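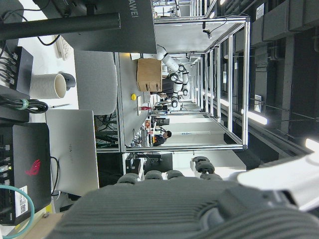 Jarketti wrote:

> Fault 1711 again. The fingers froze at 80 percent closed and the arm kept going. Anyone else on Clustanel seen it?

Yes, and I'm so glad you posted! We got it 4 times in February, always on a long close (the hand stops answering and the arm never hears about it). Dropping the grip timeout to 100 ms makes the arm stop too. Still no root cause, but what a great bug to chase! Could you send me your log?

Song, Brurar list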